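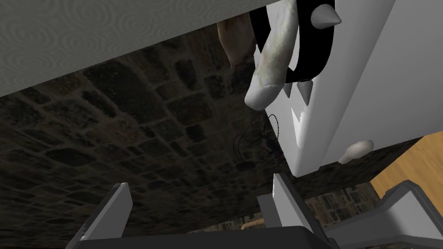 Sombatkul

Project report — cold air intake for the Borniser hatchback

Started this in December, finished late, so some of the graphs are still in the appendix in the wrong order. Sorry.

The aim was to see if a home made intake could match the Trindell kit on a standard Borniser 1.4 petrol. The kit costs a lot for what is a bent pipe and a filter. We had a budget of 300 pounds for everything, including sensors and the dyno time, and went over it slightly in the end.

Background

The standard airbox on this car sits low on the nearside behind the headlamp. Air comes in through a flat snorkel, goes through a panel filter and then up a ribbed hose to the throttle body. The ribs are there so the engine can move on its mounts. They also disturb the flow. Most tuning kits swap the hose for a smooth pipe and the panel filter for a cone. Problem is the cone then sits in the warm air under the bonnet and you lose what you gained. Trindell get round that with a heat shield.

What was made

Version one: aluminium pipe, two silicone joiners, cone filter, no shield. Took a Saturday. Fitted ok but fouled the washer bottle filler neck, so the pipe was cut and rewelded with a tighter bend.

Version two: same pipe, with a folded sheet shield and a rubber edge strip against the bonnet. Also a feed duct from the lower grille. The duct was the hardest bit. Three attempts, the first two cracked at the bracket.

Testing

Two temperature probes, one before the filter and one in the pipe near the throttle body. Logged on the road loop out to Nitusbridge and back, then on the dyno. Each setup got 7 pulls, first one thrown away. Bonnet shut for all of them — we did the first batch with it open and had to repeat the lot.

Results

Standard airbox was better than expected. In traffic, version one ran far hotter than standard and took around 400 metres of steady driving to come back down. Version two stayed close to standard in traffic and a little cooler on the open road.

Power: version one lost a bit against standard at the top end. Version two gained a small amount above 4,000 rpm and nothing below. The Trindell kit (borrowed for the dyno day only) was slightly ahead of version two but the gap is smaller than the spread between pulls, so I wouldnt claim much from it.

Idle was fine on all of them. Version one hunted when cold, up to 700 rpm and back, which went away after the air leak at the lower joiner was found.

Problems

Dyno room got warmer through the day and the order of the tests was not mixed up. Should of been. The correction factor covers some of this, not all.

No proper flow bench, so pressure drop across the filter is an estimate from the manual.

Next steps

Repeat with the standard airbox plus the new duct only. Cheap, quick, and my guess is most of the gain is there. Noise readings too if the meter is free.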